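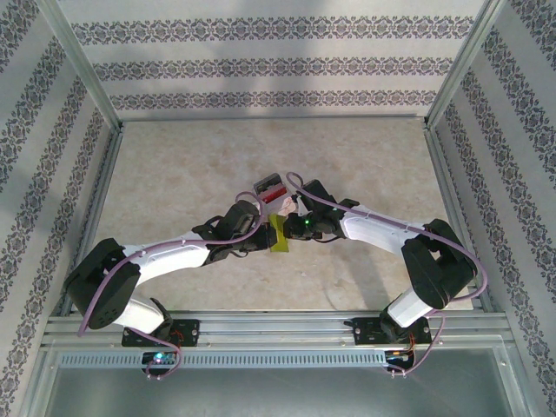
사업 보고 > 중간보고

Motthorpe 서신 자료 정리 및 번역 사업 중간보고

제출처: Stasari 재단 기록문화 지원 담당
작성: Ánh Kim (사업 책임)
보고 범위: 착수 후 6개월

1. 요약

Motthorpe 서신 자료는 Fothergill 집안에서 보관해 오던 편지, 엽서, 영수증, 가계 장부 3000점으로 이루어져 있다. 착수 시점에는 상자 20개에 나뉘어 있었고 목록은 없었다. 보고 시점 현재 전체 상자의 1차 개봉과 상태 점검을 마쳤으며, 편지와 엽서의 기본 목록 입력도 끝났다. 장부류의 목록 입력과 한국어 번역은 진행 중이다. 번역은 당초 계획보다 늦다. 사유와 조정안은 4항에 적었다.

예산은 승인 범위 안에서 집행하고 있으며 추가 지원은 요청하지 않는다. 다만 비목 간 전용 한 건에 대해 재단의 승인이 필요하다. 6항을 참고해 주기 바란다.

2. 자료 인수와 상태 점검

자료는 Mervyn Fothergill 씨가 Motthorpe 자택에서 직접 포장해 보냈다. 상자 겉면에 적힌 연대와 실제 내용이 맞지 않는 경우가 많았다. 예를 들어 '양모 거래'라고 적힌 상자에는 거래 서류가 거의 없고 자매 사이에 오간 편지가 대부분이었다. 반대로 양모 매매 영수증은 크리스마스 카드가 든 상자 바닥에서 나왔다. 원래의 상자 배열을 기록으로 남긴 뒤 발신인 기준으로 다시 묶었다. 원배열 기록은 목록의 비고란에서 확인할 수 있다.

종이 상태는 대체로 양호하다. 곰팡이 흔적이 있는 편지는 따로 격리해 두었고, 보존 처리는 Ķēniņš 공방에 맡겼다. 공방에서는 건식 세척만으로 충분하다는 의견을 보내왔다. 잉크가 번진 엽서 한 묶음은 세척 대상에서 제외했다. 글자가 아직 읽히는 상태여서 손대지 않는 편이 낫다고 판단했다.

금속 클립과 핀은 전부 제거했다. 녹이 종이에 옮은 자리에는 중성지를 끼웠다. 봉투와 편지가 분리되어 짝을 알 수 없는 것들은 억지로 맞추지 않고 '봉투 미상'으로 분류했다. 이후 필체나 소인을 대조해 짝이 확인되면 목록을 고칠 예정이다.

3. 목록 작성

목록은 Boltero에 입력하고 있다. 처음에는 스프레드시트로 시작했으나 같은 사람이 여러 이름으로 불리는 문제가 심해 착수 초기에 옮겼다. 편지 속에서 'Nell', 'Nellie', 'E.'로 나오는 사람이 모두 동일인이라는 점은 Fothergill 씨의 가계도로 확인했다. 현재는 인명마다 대표 표기를 하나 정하고 나머지를 이표기로 연결한다.

입력 항목은 발신인, 수신인, 발신지, 작성 시기, 언어, 분량, 상태, 주제어다. 작성 시기는 본문에 적힌 날짜를 우선하고, 없으면 소인을 따르며, 둘 다 없으면 비워 둔다. 내용으로 추정한 시기는 별도 칸에 적고 근거를 함께 남긴다. 이 구분을 처음부터 지키지 않아 초기 입력분을 다시 검토해야 했다. 재검토는 끝났다.

주제어는 농사, 날씨, 병, 돈, 이사, 교회, 학교처럼 넓게 잡았다. 세분화하자는 의견이 있었으나 입력자에 따라 결과가 달라져 채택하지 않았다. 병과 돈에 관한 편지는 주제어가 겹치는 경우가 특히 많다. 의사 왕진비와 약값이 거의 매번 함께 언급된다.

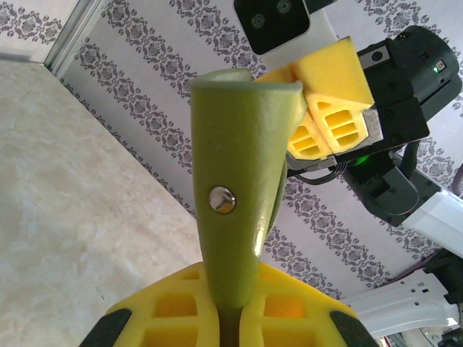 최종 수정: 11월, 오후 4시

4. 번역 진행 상황

번역은 번역자 2명이 나누어 맡고 있다. 한 사람이 초벌을 하면 다른 사람이 원문과 대조하고, 의견이 갈리는 부분은 사업 책임자가 정한다. 지금까지 자매 서신 묶음의 초벌 번역과 대조를 마쳤다. 양모 거래 관련 서신은 초벌 단계에 있고, 장부에 끼어 있던 메모는 아직 시작하지 못했다.

지연의 가장 큰 원인은 판독이다. 종이를 아끼려고 한 면을 가로로 다 쓴 다음 세로로 겹쳐 쓴 편지가 예상보다 많았다. 이런 편지는 번역에 앞서 전사본을 만들어야 하며, 전사에 걸리는 시간이 번역 시간보다 길다. 신청서의 일정표에는 전사를 별도 공정으로 잡지 않았다. 이는 계획 단계의 착오다.

두 번째 원인은 지역어다. 밭 이름, 양의 나이를 가리키는 말, 도량형 표현 가운데 일반 사전에 나오지 않는 것이 있다. Fothergill 씨에게 모아서 질의하고 있으며 답변은 대체로 빠르다. 본인도 모르는 말은 원어를 그대로 두고 주석에 '뜻 미상'이라고 적는다.

번역문은 현대 한국어로 하되 호칭은 가급적 살린다. 초벌에서는 자매 사이의 말투를 모두 존대로 옮겼는데, 대조 과정에서 언니가 동생에게 쓰는 편지는 반말로 바꾸었다. 철자 오류는 번역문에 반영하지 않고 전사본에만 남긴다. 빠진 구두점도 마찬가지다.

조정안은 다음과 같다. 장부류는 전문 번역을 하지 않고 항목 설명만 한국어로 제공한다. 확보되는 시간은 겹쳐 쓴 편지의 전사에 돌린다. 열람자가 실제로 읽을 자료는 편지 쪽이 많을 것으로 보며, 장부는 숫자와 품목이 중심이라 항목 설명만으로도 이용에 큰 무리가 없다.

5. 공개와 권리 문제

자료의 소유권은 Fothergill 씨에게 있고, 공개 범위는 기탁 약정서에 따른다. 생존 인물이 언급된 편지는 목록만 공개하고 본문은 비공개로 둔다. 집안 사람이 아닌 발신인의 편지도 문제가 된다. 발신인의 후손을 찾는 데까지 찾고, 찾지 못한 경우에는 재단의 기존 지침에 따라 열람실 내 열람만 허용할 생각이다. 지침의 적용 여부를 확인해 주기 바란다.

병력이 자세히 적힌 편지 몇 통에 대해서는 Fothergill 씨가 공개를 망설이고 있다. 재촉하지 않기로 했다. 해당 편지는 목록에서 주제어를 '병'으로만 표시하고 요약문을 쓰지 않았다.

6. 예산

인건비와 보존 처리비는 계획대로 집행했다. 운송비는 상자를 한 번에 받으면서 남았다. 남은 운송비를 전사 인건비로 전용하고자 하며, 승인 요청서는 별도로 제출했다. 보존용 상자와 중성지는 필요한 양을 모두 구입해 추가 구매 계획이 없다. Boltero 이용료는 기관 부담으로 처리하고 있어 지원금에서 나가지 않는다.

영수증 사본은 정산 서류에 첨부한다. Ķēniņš 공방의 청구서는 작업이 끝난 뒤 일괄 발행될 예정이라 이번 정산분에는 견적서만 들어간다.

7. 다음 기간 계획

- 겹쳐 쓴 편지의 전사를 우선 진행한다.
- 양모 거래 서신의 초벌 번역을 마치고 대조를 시작한다.
- 장부류 목록 입력을 끝낸다. 항목 설명의 서식은 시험 입력을 해 본 뒤 확정한다.
- 인명 대표 표기 목록을 Fothergill 씨에게 보내 최종 확인을 받는다.
- 보존 처리를 마친 편지를 돌려받아 격리 보관분과 합친다.

공개용 해제는 번역이 더 진행된 뒤에 쓴다. 신청서에는 다음 보고 때 초고를 제출한다고 적었으나, 양모 거래 서신을 다 읽지 않은 상태에서는 집안의 이사 경위를 정확히 쓰기 어렵다. 자매 서신에는 이사 이야기가 자주 나오지만 이유가 서로 다르게 적혀 있다. 언니는 집세를 들고 동생은 우물을 든다. 거래 서신에서 집세 연체 기록이 나오는지 확인한 다음 해제의 해당 부분을 쓰겠다.

8. 재단에 요청하는 사항

운송비 전용 승인, 미확인 발신인 자료에 대한 지침 적용 확인, 장부류 번역 범위 조정에 대한 동의를 요청한다. 이 가운데 번역 범위 조정은 전사 일정과 맞물려 있으므로 먼저 회신해 주면 좋겠다. 회신이 오기 전까지 장부류는 목록 입력만 진행한다.

관련 문서
Motthorpe 서신 자료 기탁 약정 요약
목록 입력 지침 (인명 표기 편)
겹쳐 쓴 편지 전사 요령
Ķēniņš 공방 보존 처리 견적 안내

홈 | 사업 소개 | 보고서 | 자료 목록 | 문의

문의: 사업 책임 Ánh Kim | © Motthorpe 서신 자료 사업 | 맨 위로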